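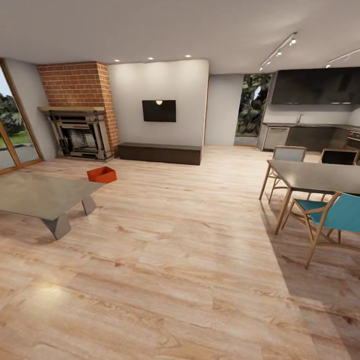 Living room with brick chimney breast and patio door (rendering)

Rally roadbook odometer reads long against the organizer's distances. Calibrate or live with it?

Posted by Krum Mladenović, 05/02/2021
Category: Off-road and rally > Navigation

I have a 450 single set up for amateur navigation rallies: tower, paper roadbook holder, and a Brilamex trip meter with a wheel sensor on the front. My next event is the Janham two-day in September. At the last one I drifted from the roadbook steadily. By the note at 307 km my meter was ahead by almost 12 km, and I was resetting at every junction I could identify with certainty.

Wheel circumference in the meter is set to 2,130 mm. I took that number from a table for a 21-inch front, not from a measurement. Tire is a 90/90-21 with a mousse. Magnet is bolted to the rotor carrier, sensor gap is around 2 mm. No dropouts that I noticed, and the speed display is stable.

Things I would like to know:
Is the error likely to be circumference only, or does wheel slip matter on the front?
Should I calibrate on pavement or on dirt?
Does the organizer's own vehicle introduce an error I should expect to see? The Janham roadbook is made with a car.

I also carry a GPS speedometer, which the rules allow for speed control zones only. I can use it for setup at home.

Flindby
Member, rally and enduro sections

Your error is mostly circumference. A constant percentage that grows with distance is a scale problem. Missed pulses make the meter read short, and yours reads long, so leave the sensor gap where it is.

Do the arithmetic first. Ahead by almost 12 km at 307 means the meter showed close to 319. 307 divided by 319 is 0.962. Multiply your setting by that and you get 2,050 mm. That is a starting value. It assumes you rode the same line as the roadbook and had no detours in the total, and over that distance you probably had one or two. If you backtracked after a wrong turn and did not subtract it, the correction is too large.

Then do a rollout. Sit on the bike in full kit with a normal fuel load, mark the tire and the floor, have someone push you in a straight line for five wheel turns, mark the floor again, and divide by five. Do it twice. If the two results differ by more than 5 mm, you wandered off the line. A used mousse sits lower than a new one, so repeat this after a change.

On slip: the front wheel is undriven and gets very little of it. It locks for short periods under braking on loose ground, which makes the meter read short. It also leaves the ground over whoops, and the effect there is small. Riders who take the signal from the rear wheel have a real slip problem in sand and their meters read long. Check that yours has not been wired to the rear by a previous owner. You say front, so I take it as front.

Pavement or dirt: whichever one the event uses for its calibration section. Most roadbooks have one near the start, a few kilometers between two objects that cannot be mistaken. Ride it at liaison speed, stay in the main track, compare, and adjust the scale before the first selective. The organizer's car has its own error, and the calibration section absorbs it. There is no absolute number to aim for — you are matching their meter.

tarmac_only_751

Just use the GPS and ignore the wheel. Mine is never off by more than a few meters and I have never calibrated anything.

Rallis
Moderator

The GPS suggestion above does not help here. The poster has already said the rules restrict it to speed zones, and using it for distance would be a penalty at any event I have scored.

I agree with the scale correction. Two additions.

Check the magnet count in the setup menu. On meters that allow more than one, a wrong count gives a very large error (double or half), so it is not your fault this time, but it is worth confirming after a battery change. Some units go back to defaults.

Second, keep resetting. Even with a good scale, a rider cutting the inside of corners will come up short against a car, and on a twisty stage that can be 1 percent. Correct with the up and down switch at each certain note, and leave the scale alone once the selective has started. Changing both on the same day makes the log useless afterward.

Thread viewed 2,565 times. Replies are open.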